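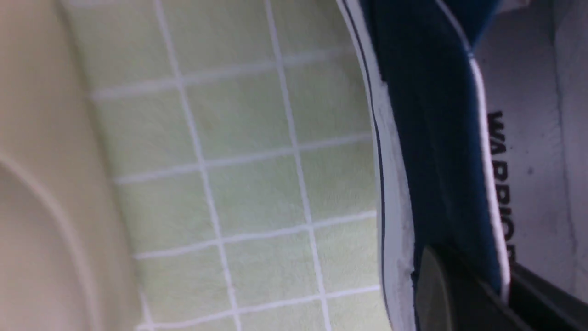
Shoes by the door: how to keep them in order and clean

In my home the shoes were always the first problem. You open the door, and the first thing you meet is a heap of them. I have tried many systems and I want to write down what has stayed with us, maybe it is useful also for a small hallway.

Put a mat under the shoes

Choose a mat that is thin and that you can wipe. A light color is better than a dark one, as you see the sand and you clean it sooner. If the mat has printed squares, you can use the lines as parking places, and children like this very much. Ours is cut to 40 cm deep, so the door of the closet still opens.

When the mat makes wrinkles, roll it against its direction and leave it like this for one night. Do not iron it. I did it once, in September, and the smell remained in the hallway for a long time.

Heels to you, toes to the wall

Every pair stands with the heels toward the person. In the morning you only turn your back, or you take the two heels with one hand. Slides and sandals go at one side, and laced shoes beside them. Slides can overlap a little if the place is short, they do not lose their shape from this. Canvas shoes I prefer to leave free, with air between the pairs.

Molded slides

For the slides of one piece, take lukewarm water, a few drops of dish soap and an old toothbrush. Brush along the curved edges, the gray dirt sits there. Leave them in the soap for 15 minutes if they are very dirty, then rinse and let them dry in the shadow. Never on the radiator. The soft plastic becomes smaller and you don't get it back.

Canvas sneakers with white rubber

First take out the laces and wash them alone in a small bowl. For the white edge I use baking soda mixed with a little water to a thick paste. Rub with a damp cloth, small circles, and wipe well. If the rim has a colored stripe, go softly there, the paint can go away with hard rubbing. For the toe cap the same paste.

The canvas itself gets only a soft brush and cold water with soap, 300 ml is enough for one pair. Dark blue and black fabric shows white traces when the soap is not rinsed completely, so wipe it two times with clean water. Put white paper inside for drying. Newspaper gives color to the lining. 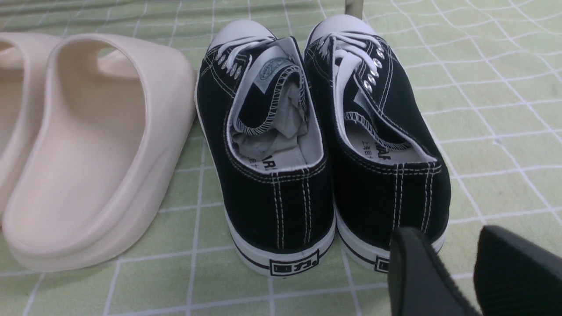

Marjorie Whitlock wrote to me that she does not agree about the baking soda on dark canvas shoes: the powder goes into the stitching and stays there like chalk. She covers the fabric with painter's tape before she starts with the rubber, and takes it off only when the edge is wiped. I tried it with one pair and it is slower, but the seams stayed clean. If your shoes have white stitches you will maybe not notice the difference.

How many pairs can stay out

Our rule is two pairs for each person, the others go in the closet. When a third pair appears, the owner carries one away before dinner. Winter boots have their own tray, and I will write about the salt stains on another page.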